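# Gurthorpe keyless lock records

Last edit: Saturday, July 20, 2024

This repository keeps the service records of keyless door locks which were fitted or repaired in small commercial buildings in Gurthorpe. The records come from two firms, Kimel and Wieczorek. They wrote their job sheets in different ways, so most of the work was to bring them into one table.

## What is inside

- `jobs.csv` has 3659 rows, one row for each visit
- `locks.csv` has 1211 rows, one row for each lock
- `codes.md` explains the fault codes, 42 in total
- `tools/` has the scripts for cleaning and joining

The two tables are joined by `lock_id`. A lock which was replaced gets a new `lock_id`, and the old one is written in the column `replaces`. Please do not join by door name. Many buildings have a door called "back door", and some have two of them.

## How the records were made

Kimel used paper sheets until they moved to a tablet form. The paper sheets were typed by hand and read a second time by another person. Wieczorek sent an export from their booking program, where the fault was written as free text. I gave a fault code to each of these texts. Where the text was too short to decide, the code is `U0`. 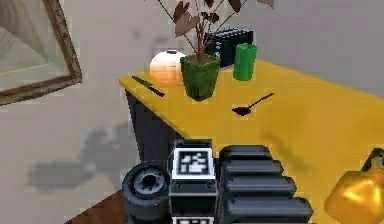
Visits for which the firm could not enter the building are kept in the table, with `outcome = no_access`. If you want to count repairs, remove them first. Visits for changing a battery are also kept, because in keypad locks a weak battery often looks like a different fault and the first sheet may give the wrong code.

## Fields that need care

`minutes` is the time on site. Wieczorek rounds it up to the next quarter of an hour and Kimel does not, so please do not compare the two firms by this field.

`lock_type` can be `keypad`, `card`, `fob` or `mixed`. The value `mixed` means that the lock takes a code and also a card. In 39 rows of `locks.csv` the type is empty, as the sheet did not give it.

`postcode` is cut to the first part. Names of customers, access codes and card numbers were removed before the files came here. If you still find one in a comment field, please write to me privately and do not open a public issue.

## Use

```
python tools/join.py jobs.csv locks.csv -o all.csv
python tools/check.py all.csv
```

The second script prints the rows where the date of the visit is earlier than the date of fitting. A few of them are known and are listed in `tools/known.txt`.

## Still to do

- The Zullow branch of Kimel has promised its sheets for September. They will go in a separate file at first.
- Codes `M4` and `M7` both mean a bent strike plate and should be one code.
- Public holidays are not marked in `jobs.csv`.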